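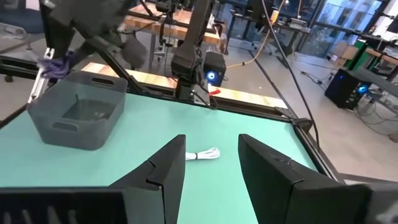

Figure 6.1 A white cable coiled and tied on a workshop table, beside a grey storage bin.

Chapter 6
Cables, Cords and Where They Live

Pick up a charging lead from the bottom of any drawer and you will learn a good deal about the household it came from. Is there a kink near the plug? Has it been wound around something too small for it? Has it knotted itself to three other leads, a dog whistle and a pair of earphones? Cables are wonderful things to study because everybody owns them, hardly anyone was ever taught to look after them, and the skills can be picked up in a single afternoon.

The coil in Figure 6.1 is as plain as they come: a small loop, held round its middle by a dark twist tie. Look at how little room it takes up on the table. Most of this chapter is about getting from a heap to a coil like that one, and then deciding what goes into a bin, what hangs on a hook and what should leave the building altogether.

We begin with the coil itself (section 6.1). A cable has a natural curve, left over from the way it was made and first packed, and it will fight you if you wind against it. Let it hang from one hand and watch which way it wants to turn. Follow that turn, make your loops the same size, and stop before the last hand's width so that the plug ends stay free. It feels clumsy for the first few goes and then, quite suddenly, your hands have it!

Section 6.2 looks at ties. Twist ties, hook-and-loop straps, rubber bands, string and the cardboard sleeves used in the Lunda stores all have their supporters. We compare them for grip, for wear on the cable and for how easily they can be undone by somebody wearing gloves.

In section 6.3 we turn to bins. A rectangular bin with handle slots is a pleasure to carry and easy to slide off a shelf, but a deep one filled with loose leads is a drawer with better manners. You will practise sorting by length first and by plug second, the order recommended by Baiba Ots when she reorganised the workshop at Hillico. Her team had 127 leads to find homes for, and kept 14 spares of the commonest kind in a bin by the door. Her own account, with her shelf plan, is printed in full on the pages that follow.

Section 6.4 takes the same ideas up to a much larger scale. Darius Žukauskas ran the stores at Ngô, where the stock list came to 3,036 items and around 2,000 of them had a cable attached. His labelling scheme uses two colours and a number, and you can copy it at home with a roll of tape and a pen.

Before you read on
Find five cables of different lengths. Unplug them at both ends, straighten them along the floor and put them in order from shortest to longest. Coil each one in whatever way comes naturally, tie it, and leave the set on a shelf overnight. Keep them as they are, as you will need them for Activity 6A.

Words to know
Bight: a bend or slack loop in a cable.
Lay: the direction in which a cable naturally turns.
Strain relief: the flexible collar where a cable meets its plug.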